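Fruit crate

A fruit crate is a shallow, open-topped box used to carry fresh fruit from the orchard or vineyard to the packing shed, and from there to the shop or market stall. The word covers a whole family of containers, from deep apple boxes to the low trays favoured for grapes, apricots and other fruit that bruises under its own weight. In the Drerkside district, where table grapes have long been grown on the river flats, the low kind is simply called a tray, and older growers will gently correct anyone who calls it a box.

Construction

Most wooden crates are made from softwood, sawn thin and left without paint or varnish so that nothing can rub off on the fruit. The floor is built from slats with gaps between them, which lets air move up through the load and gives dust and stray stems somewhere to go. The sides stand higher than the fruit, or they should, so that one crate can sit on top of another without pressing on what lies beneath. The Tendley tray, a pattern once common in the packing sheds at Pornomville, measured 780 millimetres by 700 and was stacked no more than 4 high.
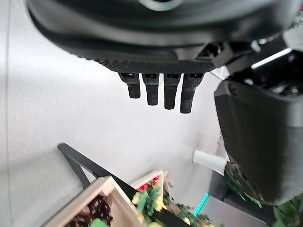
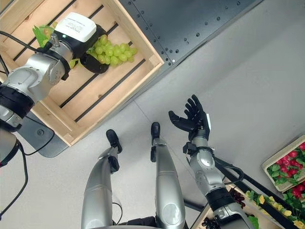 Grapes are the fruit most closely tied to the shallow crate, and a good deal of care goes into laying them down. The skins carry a natural bloom, a fine powdery coating that rubs away at a touch, so bunches are handled as little as possible and set in a single layer. Pale pine with a slatted floor, as under the yellow-green bunch in the second picture, suits light-coloured grapes well, and sellers have always been fond of the way the two look together - a few green leaves alongside do no harm either. Bunches for the table are usually lowered gently onto the slats, with the loose ends of the stems turned inward.

Later use

Cardboard and plastic took over much of the trade, being lighter to ship and easier to wash. The shed at Daza, which once kept 196 wooden trays in use through the harvest, now brings them out only for its Saturday market. Many others have found their way into homes, where they hold firewood, seedlings, records and, quite often, fruit.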